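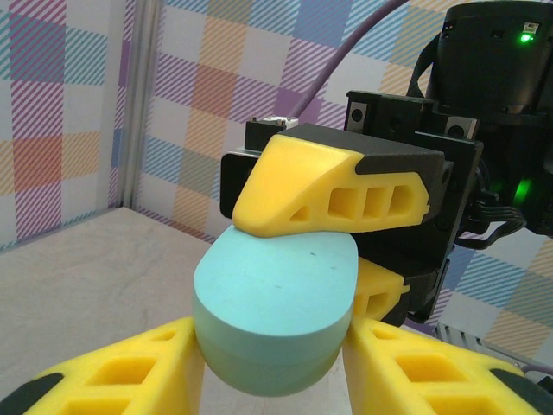
Two grippers on one light blue foam part, cell 2, wrist view.

October 19, 2026

We moved foam handling at the Werkville plant onto paired arms in February. I look after the cells, so most of what follows concerns fixtures, cycle times and shift rosters. A few people at Jekness asked what changed for the operators, and I have tried to put that in as well.

The parts are soft, light and slightly different from one another. Under the old arrangement an operator picked a piece from the tote, turned it over, checked the side seam with a thumb, and set it in the tray. A practiced person did this in almost 54 seconds including paperwork. The cell takes longer per part. It also runs through lunch, and the daily total ends up a little higher.

The hard step is the handover. One arm grips the part by its sides and the other comes in over the top. If both close with the force we use for rigid parts, the foam compresses, the side wall bows out, and the second arm's idea of where the part is becomes wrong by a few millimeters. We lowered the closing force on the holding side first, then on the receiving side. Lowering both at once made the logs hard to read and I would not do it that way again. The current settings are in the shared folder under Carnosik, the old name for the line.

Fingertip pads wear faster than I planned for. We check them at shift change and replace them in pairs.

Now the people. There were four on manual foam handling per shift. There are two now, and the other two went to final inspection and packing. No one was let go, though one person asked to transfer to the Lefèvre building instead of retraining and that was granted. The two who stayed spend most of the day on faults, pad changes and the reject bin. Their pay grade went up one step in the summer, four months later than it should have.

Dalia Younis ran the manual bench before this and now leads the cell crew. Her main complaint is hearing. At the bench she knew from the sound of the room whether the shift was going well, and the cell sounds the same when it is placing good parts as when it is placing bad ones. We added a tone for three rejects in a row. She asked for a different tone for a dropped part, and that is on my list.

Her second complaint is that the operators no longer touch every part. They used to catch a bad batch by feel before any measurement showed it. We now pull 44 parts per shift for a hand check – more than quality asked for, and I think the number is right for the time being.

Open items: cable routing on the upper arm, the second alarm tone, and a written procedure for restarting after a failed handover. The crew does the restart from memory at the moment. Dalia has a draft of the first page.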